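Jul 21, 2022. Illdale bench, handheld gripper, wipe-and-pick set

Started late, batteries not charged again. 27 demos before lunch, 2 thrown out (Hatem started recording before the tool was level). Rest look ok on the quick scrub, not checked properly.

Target for the set is still 2,000. At this rate no chance by end of month. Ask Precious if Brerkstead can lend us a second pair of hands.

Changed today:
- start pose now wide open, every time. March data has it half closed in places and the policy copies that, hovers and dithers
- hold open a beat before moving in
- no regrasps inside one demo. if you miss, stop, delete, go again

Sync drift between width signal and video, some 16 ms. Adel thinks its the logger, I think its the clock on the laptop. Log both tommorow and compare.

Fingertips. Grip layer on the right one is fraying along the top rim, edges of the left block scuffed, and wispy fibers hanging off it. Need to settle whether we swap pads mid-set or run the lot on worn ones.
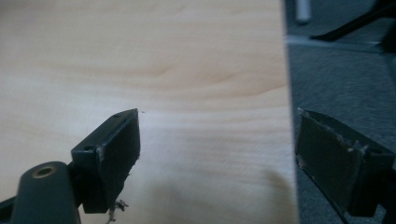
Didier Joly wants the pads left alone till the set is finished, then a short batch on fresh ones so we can see if the model cares. Fine by me, but write the pad state in the header of every session. Fibers come off regardless, tweezers in the top drawer.

To do: charge batteries!! Re-export morning batch, send Ekar the file list.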